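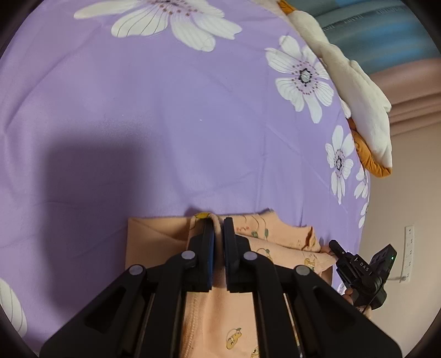
By Wenceslao Escobedo
30 September 2026

I own too many sleeping pads. There are two under the stairs, one in the truck, and a leaky one my brother-in-law still hasn't returned (keep it, Dan). For ten years of fall elk hunts I told myself a bad night's sleep was part of the deal, and then in February I bought the Becerra from Etent and slept on it in the snow above Bestmont for two nights. I have been telling everyone at the trailhead about it ever since.

Let's start with what it's like to lie on, as that's what you're paying for. I'm a side sleeper with a cranky left hip, and most inflatable pads let that hip find the ground by two in the morning. The Becerra uses long baffles that run head to foot, with slightly fatter ones along the outside edges. You settle down into the middle and stay there. I rolled over all night the way I do at home and never once slid off onto the tent floor!

It's warm, too. My first night out I had it directly on packed snow with nothing but a thin tent floor underneath, and I woke up before the alarm with warm feet. I wore wool socks and a light base layer, and my bag is an old one that has lost a good bit of its loft, so the pad was doing plenty of the work.

Mine is the regular size and weighs 587 grams on my kitchen scale with the stuff sack and patch kit. Take those out and you're at 560. There are lighter pads, and if you're counting every gram for a long sheep hunt you may want one. For a five-day trip with a camp I move twice, I'd carry the extra and be glad of it. Packed up, it rides next to my stove in the bottom of the bag and I forget it's there.

Kulsoom Kiani took hers on a much rougher trip than mine. She runs a drop camp out of Clinden and spent most of last season sleeping on gravel bars and old burns. "I put it down on stuff I wouldn't walk on barefoot," she told me over the phone. "I got one puncture, from a cactus, and that was me being lazy with the groundsheet." She patched it by headlamp and it has held air since.

Now for the gripes. The fabric is noisy when it's cold. It quiets down once your bag is spread over it, but if you share a tent with a light sleeper you'll hear about it in the morning. The valve is a flat, wide one that dumps air in a hurry, and I love that, except the cap is small and stiff and hard to work with gloves on. Mine came open once when I shoved the pad against my pack. I've gotten in the habit of pressing it shut with my thumb before I lie down.

The pump sack is worth using - it takes me four fills and a couple of breaths to top off - and it doubles as a dry bag for spare clothes. I keep my puffy in it on the hike in.

Price is $231 for the regular and $300 for the long and wide. That's real money. I hunted for years on a foam pad that cost less than a tank of gas, and I filled tags on it too. But I was also stiff and grumpy by day three, and this fall I plan to be the one making coffee while everybody else is still groaning in their bags.

Get our gear reviews by email. Sign up for the newsletter and unsubscribe whenever you like.

Contact us | © 2026 All rights reserved | Back to top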